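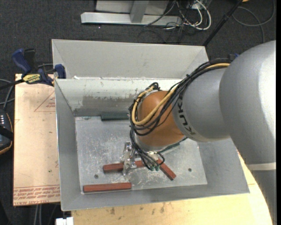 Print this page
E-mail this page

Visit report: Breltisance parts hall, February

Halyna Ivanyshyn met us at the side entrance at 8 a.m. and took the group of seven straight to the container store. Our interest was in bins: wall angle, floor finish and how they age.

Breltisance uses open sheet-metal bins with tall, sloping walls. Parts that land near a wall tend to slide back toward the floor, and the corners are easier to clear than in our straight-sided Udov boxes. The floor is flat metal. On a used bin it is covered in fine scratches and bright scrapes, and the inner rear wall is scuffed and chipped, with a brownish-gray worn patch along its lower half. Taras Hordiienko regards this as cosmetic. He replaces a bin only when a wall is bent or an edge has lifted.

Two small round holes in the floor were discussed at length. Pylyp Tkachuk prefers a closed floor — small fasteners go through — but our stock is mostly block-shaped and this should not matter.

Noise was higher than expected. Isauro Zepeda asked about liners; Breltisance tried one for 16 weeks and took it out again, as it curled at the corners.

Action: request drawings and a price for two bins.

Print this page | E-mail this page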